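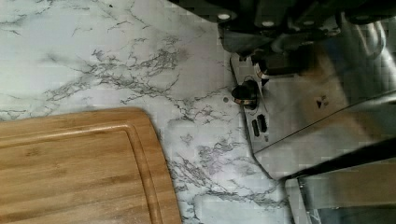
Start with the boring counter, Matilde Moreira urged us when we were planning the collection, and leave the clutter for May. We are very glad we listened!

4.2 Collecting the kitchen examples

Figure 3. Wrist view over the marble counter, with the cutting board at lower left and part of the gripper at right.

All kitchen examples in the Galang set were gathered by hand-guiding the arm, with two operators taking turns. We recorded 600 runs and kept 278 after review. That sounds like a harsh cut, but the runs we kept are a joy to train on: smooth paths, clear starts, and very few pauses.

The wrist view (Figure 3) turned out to be our favorite input. Dark veins in the stone give the model plenty of texture to track, and the rounded corner of the board is an easy landmark. Part of the gripper stays in the picture, and we chose not to mask it. Vidal and Danko argued for masking at first, then trained both versions on 90 runs and came back as excited as the rest of us about the unmasked one. Section 4.3 gives the settings for both.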